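About Nivside Football Analytics

Nivside prepares draft and roster reports for football programs. The company was set up by Noemi Guerra and Ermanno Valentini, and it still works from one office in Clultlow. Clients are college staffs, agents and two regional leagues.

Our main product is Dradodier, a player database with 1054 active profiles. Each profile holds game film grades, combine times, injury history and contract status. Grades are entered by 2 scouts working separately. If their scores differ by more than one point, a third scout reviews the film.

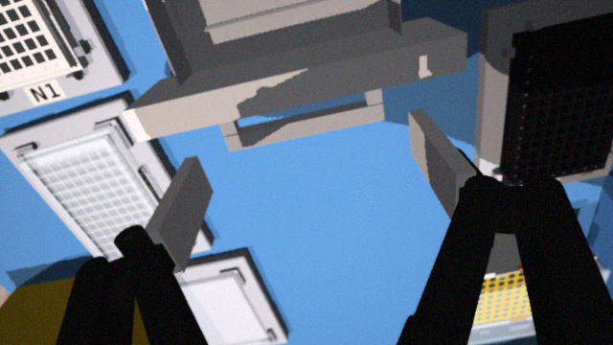 Yaneth Cáceres wrote to us after her first season with the reports that the offensive line grades were the part her staff used most, and that she would like the same level of detail for long snappers. Snapper grades were added in June.

A standard report covers 30 players at one position group. It lists snap counts, pass block and run block grades, and a projected draft range. Projections are updated after each pro day – earlier versions stay on file so that clients can compare them.

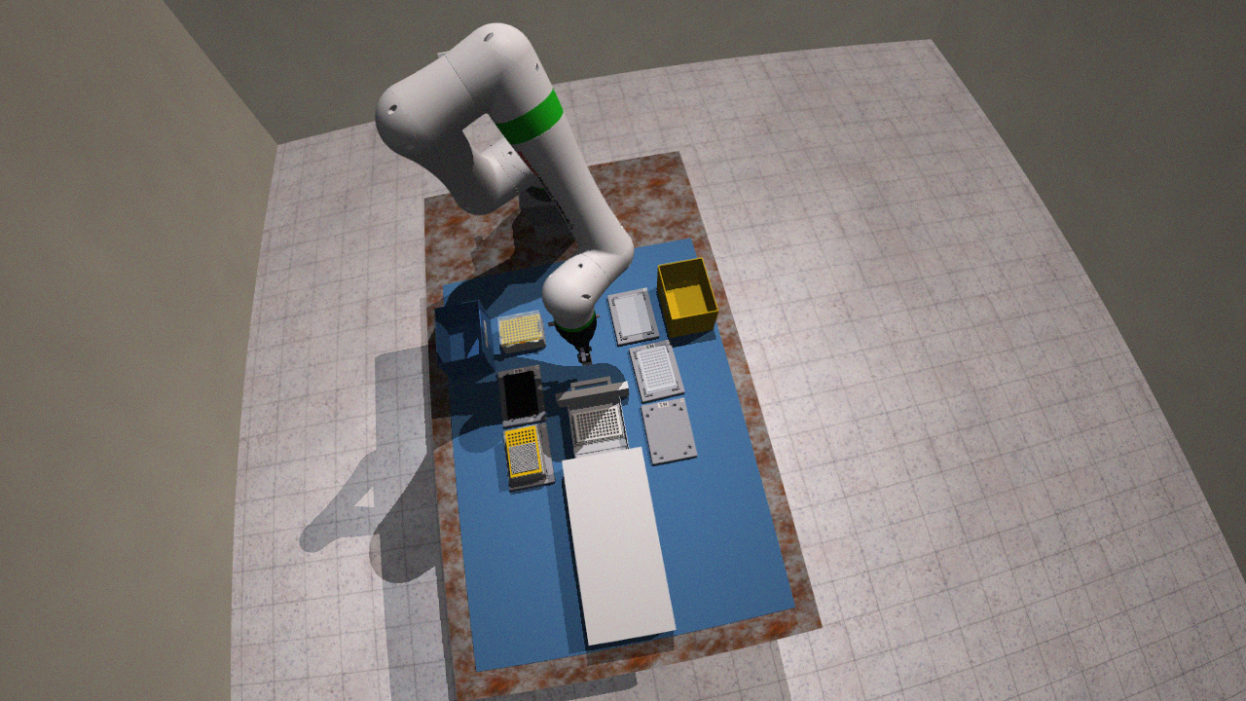
Custom reports follow the same format but use a client's own weights. Last season we delivered 172 of them, most on cornerbacks and edge rushers.

Staff
Noemi Guerra – director
Ermanno Valentini – head of scouting
Natalina Longo – database and film grading
Haruna Takeda – client reports

Office hours are 9 a.m. to 5 p.m. During the draft, the report desk stays open until the last pick is in.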